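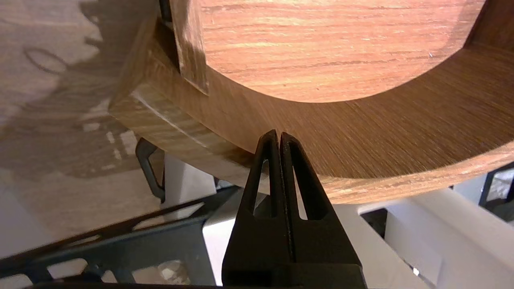
Wycliffe Kaijage asked in March why we were spending so much of the grant on the curved pieces when the straight ones go through the shop three times as fast. It was a fair question and this report tries to answer it, along with the usual account of work done and money spent.

Print | E-mail

Clultwood Furniture Repair: Second Progress Report to the Batard Fund
May 10, 2026
By Giang Vi

Work covered

The grant pays for the repair of 86 pieces of wooden furniture from the Kurek reading rooms, plus the bench time to write down how each type was repaired. At the end of this period 40 pieces are finished and back in use. The rest are in the shop or still in the storeroom at Kurek, tagged and waiting.

Most of the finished work is straight furniture: benches, side tables, bookcases and the low shelving from the children's room. These needed regluing, new screws, some patching of edges and a fresh coat of finish. They were the right place to start. The reading rooms got seats and shelves back early, and the two trainees learned to take a joint apart without breaking it before they were given anything harder.

Curved work

We moved on to the curved pieces in March. They are slower for three reasons, all of which we underestimated in the application.

The first is clamping. A straight rail can be glued and clamped with what is already on the wall. A curved edge band has to be pulled in evenly along its whole length, or it lifts at one end while you tighten the other. Tadeusz Chmielewska made a set of plywood cauls to match the three curves that come up most often, and since then a band takes one glue-up where it used to take two or even three. The cauls are stored on the rack by the back door with the radius written on each. Please do not let anyone use them as shims.

The second is the place where a curve runs into a square block. The grain of the band follows the bend and the grain of the block is straight, so they move differently when the heating comes on. On many of the Kurek pieces that joint had opened and someone had filled it with hard filler, and the filler then broke out and took wood with it. We now clean these joints back to bare wood and fit a thin strip where there is enough of a gap to justify it. Where the gap is narrow and the joint is sound, we leave it alone. Bogumił Czarnecka was against this at first and wanted every gap closed. After two of the closed ones split again he agreed to leave the narrow ones open.

The third is color. The flat panels on the older pieces have gone much redder than the bands around them. We made test boards with the Gidero oil in its plain and tinted versions. The tinted one evened things out but covered too much of the grain. Kurek staff looked at both boards under their own lights and picked the plain oil. The panels and bands will stay different from each other, and any patch will be matched to the part it sits in.

Hardware

Metal brackets and handles are being cleaned and put back wherever they will hold a load. Bent ones are straightened cold. We have replaced screws almost everywhere, as the old holes were worn out. Holes are plugged and redrilled in the same position. Four brackets could not be saved and the replacements are a slightly heavier gauge. The difference shows if you look for it from underneath.

One mistake to report. In the first batch of tables we refitted the brackets before the finish had fully hardened, and they left marks. Those tables were sanded locally and recoated at our cost. Finish now gets a full week before any hardware goes on.

The room

The shop at Clultwood has been rearranged so that gluing and finishing are no longer done at the same end. Dust was getting into the finish. The long table went to the window side, where the light comes in low across the surface and shows up ripples and glue spots that the overhead lights hide. It is a nuisance on bright afternoons because of the shadows, and we have hung a blind that can be dropped halfway.

Extraction is still weak. The quote for a second duct came in over what the grant allows for equipment, so we have put it off and are sanding by hand near the finishing area. This is slow but it works.

Training

Both trainees are still with us. Jarosław Jasińska now does his own joint surveys, and his notes are the ones going into the repair record. The second trainee moved from two days a week to three at the start of the spring. Neither is yet cutting curved patches alone. We expect one of them to be ready by the next report.

The repair record has a page for every type of piece finished so far. Each page gives what was wrong, what was done, what glue and finish were used, and how long it took. The drawings are rough. We would like to redraw them properly but have not found the time.

Spending

We have used less than planned on timber and more on labor. Timber is under because a good deal of the damage was in the joints and very little was in the boards. Labor is over because of the curved pieces, as described. We are asking to move the timber underspend across to bench time. The total does not change.

The reserve has not been touched.

Next period

 — Finish the curved pieces now in the shop and collect the next load from Kurek.
 — Make one more caul, for the widest curve.
 — Get 80 pieces done by the end of the next period. The last six are the large reading tables, which have to be worked on in place because they will not go through the door.
 — Agree with Kurek when the main reading room can be closed for that work. They have asked for two weeks' notice and we have asked for at least three days in the room.

To return to the question at the top: the curved pieces are the ones that would have been thrown out. Replacement benches and shelves can be bought from a catalog, and at a push Kurek could have done that. Nothing in the catalogs fits the rounded corners of the reading rooms. If the fund would still prefer us to finish all the straight work first, we can do it in that order, but we would have to retrain on the curves afterward and would lose some of the speed we have gained.

Comments (4)

Wycliffe Kaijage
Thanks, this covers what I asked. No objection to the order of work from me. Could the next one show hours per piece, split straight and curved? A small table would do.

Giang Vi
Yes, the hours are in the repair record already. I'll pull them out.

Reader at Kurek
The benches came back looking very good. One of the side tables by the stairs rocks a little — could someone look at it on the next pickup?

Tadeusz Chmielewska
Will bring felt and a plane. The floor by the stairs slopes so I'll check the table somewhere level first.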